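Odukoya Lab Newsletter

The week the wrist went sideways

Hi all! Binta Briggs asked me for something short on the Kerora fault. I can't promise short, but I'll try to keep the shouting out of it.

For anyone who doesn't sit on our side of the building, Kerora is the simulated apartment we use to try out pick-and-place code before it gets anywhere near the real arm. We run it overnight, mostly, and come in to a folder full of results. The last big batch was 2,730 episodes, all of them simple stuff - reach for a thing, grab the thing, put the thing somewhere else. The old controller does fine at this. The new one, which we'd been calling Undier for so long that the name stuck, was supposed to do better, and for the first 600 episodes it did. I went home pretty pleased with myself.

Then I opened the numbers the next morning and they'd fallen off a cliff. Success rate was down, which happens, but the logs were also weirdly calm. No collisions, no joint limit warnings, no timeouts in the planner. As far as the software knew, everything was great. It had just stopped picking anything up.

I spent most of a day reading logs, and I'm a little embarrassed about that, because Baoshan Qian came by, ate one of my crackers and asked if I'd looked at the wrist camera yet. I had not looked at the wrist camera. So we pulled up one of the failed episodes and there it was.
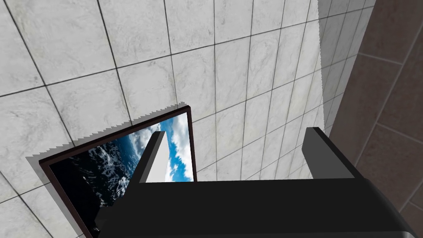
Wrist view from one of the failed runs. Fingers open, nothing in them, and the seascape on the wall where a kitchen counter ought to be.

If you've never stared at wrist camera footage, the thing to know is that the camera rides along with the gripper, so the fingers always stay put and the world swings around them. At the start of a grasp in this task you should be looking down at the counter with the target somewhere between the fingertips. We were looking at marble tile and a picture of the ocean, all of it tipped way over. I've seen that picture a hundred times in the room view and it still took me a second to work out what I was looking at.

After that it went fast. We sorted the failed episodes by wrist angle at the moment of the grasp and found 86 that had the same kind of tilt. Every one of them came after the controller had been paused and resumed, and the resume was the problem. Undier saves the wrist orientation when it pauses and reads it back when it starts again. I had the saving part writing the four numbers of the rotation in one order and the loading part reading them in another. Yes, that one. The oldest mistake in the book, and I've lectured two interns about it (sorry, guys, I owe you lunch).

The part that bothers me more is why we got no warning. The scrambled rotation was still a perfectly legal rotation. The arm could reach it, it wasn't touching anything, so none of the checks had a reason to complain. It would hold that pose, close the grasp attempt as "no object found" and move on to the next one. In a simulator that costs me a night of computer time. On the real arm, with a person standing next to the bench, a wrist that suddenly swings to some pose you didn't ask for is a very different kind of day, and we were planning to move Undier over to the hardware that same week.

So, changes! The read and write order now lives in one shared function, and there's a test that saves a pose, loads it and compares. On resume, the controller checks the stored orientation against what the joints say, and if they disagree by more than 2 degrees it stops and waits for a human. The Angate safety box on the real arm gets the same limit, so we aren't trusting my code to catch my code. Binta has also added a line to the hardware sign-off sheet that says "someone has watched the wrist video," and yes, my initials have to go next to it.

I've rerun the failed set with the fix in and the tilt is gone. A handful still miss for boring reasons like a slippery mug, and I'll get to those. The hardware move is on hold until Baoshan has gone through the resume code line by line.

If you have your own controller that pauses and resumes, please go check it. And if you've got old Kerora runs that were marked "no object found," pull up a couple of the videos before you trust that label. I'm happy to sit down with anybody who wants to go through theirs. Bring crackers.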